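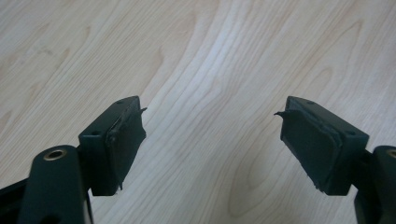
Progress report, Arnside Reading Room oral history project
Period covered: start of grant through June
Prepared by Francine Lapointe for Clifford Poirier, Zacharias Fund

**Where we stand**

The grant pays for recording, transcribing and indexing interviews with people who worked at the Drutoto cannery before it closed. The application set a target of 100 interviews. We have recorded 62 of them, and 41 have a full transcript that the speaker has read and approved. That puts us slightly behind on recording and well behind on approvals.

The approvals are slow for ordinary reasons. Many of our speakers are in their eighties and want a paper copy in large type, and several have asked to go through it with a son or daughter. Jocelyn Gosselin now mails the transcript with a stamped return envelope and calls two weeks later. Returns have picked up under this system, and we plan to keep it.

**Photographs and papers**

Families have lent us 271 photographs and a smaller quantity of pay slips, union cards and letters. All the photographs have been scanned. Captions are done for 162. The rest are mostly group shots from the packing floor, where we have faces and no names. Kendra Ouellet took a binder of these to the retirees' lunch and came back with a good number of names, some of them disputed - two sisters could not agree on which of them was in the back row. We are recording both versions.

We did not expect the letters. One set, from a line supervisor to her brother, covers the strike almost day by day. The family is willing to have them quoted but not put online. We would like your advice on wording for that agreement.

**Budget**

Spending is on plan except for two lines. Transcription is over, mainly on the interviews held in French, which cost more per hour. Travel is under, as most people preferred to come to us. I am asking to move the unspent travel money to transcription. The total does not change. Kendra Després has prepared the revised table, and it is attached with the receipts.

**Problems**

The index is the weak spot. The Toltel catalog software handles names and dates well but will not let us tag a passage inside a long recording, so for now the time marks are kept in a separate spreadsheet. Support says a fix is coming but has given no date.

**Next period**

- Record the remaining interviews, starting with the night shift and the truck drivers
- Clear the backlog of transcripts waiting for approval
- Finish captions, with a second visit to the retirees' lunch
- Draft the text for the library display

Please let me know about the travel line before we book the next batch of transcription.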